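Home | Visits | Workshops We Like | Archive | Contact
Print this page | E-mail this page

An afternoon at the Doketti sorting lab in Enidlow

I had been promising myself this trip since January, when a reader wrote in to say that the old bottling building in Enidlow had a new tenant and that they let people in on Friday afternoons if you ask nicely. So I asked nicely! The bus lets you off by the feed store and from there you walk up the hill, and by the time I had found the right door (it is the green one at the back, whatever the sign says) the kettle was already on and there were 12 of us standing around in visitor badges.

Doketti makes its living taking worn-out appliances apart, and the project they call Greltusix is their attempt to teach a pair of robot arms to sort the small stuff that comes out of them, the motors and circuit boards and, above all, the wire. Wire is the hard part, we were told, and I can believe it, having once lost a whole Sunday to a box of Christmas lights. A person guides the arms through one pick after another while the cameras record, and every pick goes into the pile of examples the system will learn from. The goal is 2000 of them before they train the next version, and the tally on the whiteboard stood at 1020 when we came in.

We were allowed right up to the rail and I stayed there much longer than was polite.

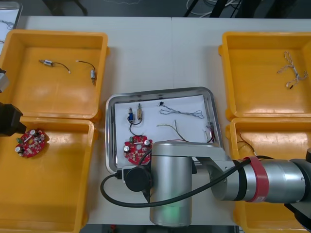
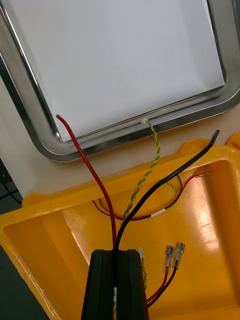
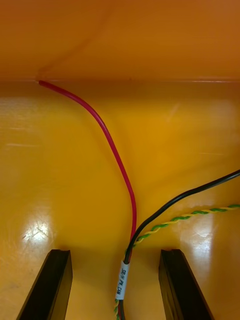 The sorting table with its yellow bins (first picture), and two views from the gripper cameras with wires between the fingers.

What surprised me most was how slow it all is, and how restful. The operator at our station told us that a fumbled pick is kept along with the good ones and simply marked as such, so there is no need to hurry or fret. They had thrown out an earlier set of 733 because the bins had been in a different spot each day and the notes didn't say where. There was a groan from the back at that, I think from a fellow bookkeeper.

Afterward we had coffee and a very good seed cake in the front room, which they call Vik for reasons I forgot to write down. If you go, wear a sweater, and eat lunch first, as the feed store only sells chips. The last bus down leaves at 5:40 and it does not wait.

Print this page | E-mail this page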